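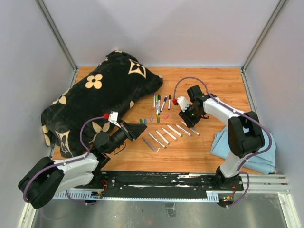

The flower cushion, with the markers still out beside it.

Cushion Corner: the black one with the stars

Hi again! I promised a page for the black cushion back in November and then I got busy with the Islow curtains (still not hemmed, don't ask), so thank you for being patient with me. Several of you wrote in about the print after I mentioned it at the Cletmont swap table, and Siiri Zariņš wrote twice, so Siiri, this page is for you!

I have a soft spot for dark plush. Everyone tells me it shows every crumb, and yes, it does, but I like the way a pale print jumps out of it. With a cream cushion you have to go looking for the pattern. With black you can spot it from the hallway.

The flowers
Four petals and a round center, all in that beige-cream color I can never match with thread. My favorite is the big one near the middle. I tried drawing it for a pillowcase border and ended up with something closer to a propeller, but Ona Lapiņa says propellers are fine on a pillowcase and I'm choosing to believe her.

The stars
There are four-point stars set inside circles, and then a separate beige star up toward one end. I like those even more than the flowers, I think. They remind me of the tiles in my aunt's kitchen, which she scrubbed with a toothbrush before every holiday.

The fold
Plush this big never wants to lie flat, and one end of it is curled up against the wall. I used to fight with that. Now I just let a cushion flop however it wants and pat it down before company comes.

The board
Orange-brown with a woodgrain finish, and I love that color under black! If you have a pine bench or an old tabletop at home, try a dark print on it before you buy anything new. Tarmo Lepik did his whole window seat that way and spent 15 dollars, all of it on thread.

The markers
Scattered, as markers always are. I keep mine in a Kütt tin these days, well away from anything plush, after a green one lost its cap on my couch. Dish soap and cold water got most of it out. The rest is under a throw blanket.

A few people asked about washing. I do my own plush on cold and gentle, inside an old pillowcase, and then leave it over two chair backs for as long as it needs. I brush the pile with a soft baby brush once it's dry. No dryer for me, I flattened a good one that way.

Next page will be the Musteo quilts, all 7 of them, if Trinidad Carrasco lets me borrow them for the weekend. Send me your floral prints in the meantime, the darker the better!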